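Provinces should keep their odd borders

By Clodagh Ó Gríofa
Nov 7, 2019

Every March, when the municipal budgets come out, somebody proposes straightening the county line at Drinulach. The line follows a creek that moved after a flood, so 11 farms now sit on the wrong side of the water from their own county seat. The children go to school in Graltden and their parents vote in Mulligan. On a map it looks like a clerk's mistake, and in part it was.

I used to favour fixing it. I have changed my mind, mostly from reading the old settlement files.

The first survey party spent 45 days on that stretch and drew the boundary along the creek because it was the only feature that everyone could find again. There were no roads. A settler who wanted to register a claim needed to know which office to walk to, and the creek told him. When the channel shifted, the deeds did not. The families stayed with the office that held their papers - a sensible choice when the other office was a two-day trip away. 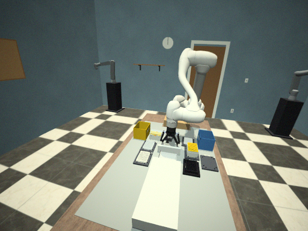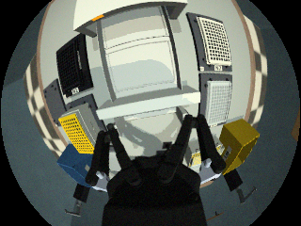 People who want the line moved say that the history is over and the inconvenience is not. They have a point about the snowplows, which turn around at the bridge and leave six kilometres of road to the other county. But the two counties could settle that with a service agreement. Neighbouring counties sign them all the time.

Moving the line is a larger job. Over 437 land titles refer to it, along with the drainage rights and the cemetery trust. Each one would need to be amended, and the farm families would pay for much of the legal work. They were asked about it at the last hearing, and most said to leave it alone.

We tend to treat old borders as errors left for us to correct. Many of them record how people travelled, where they traded and whom they trusted with their documents. The Drinulach line does that fairly well. I would put up a sign at the old channel, sort out the plowing before winter, and leave the map as it is.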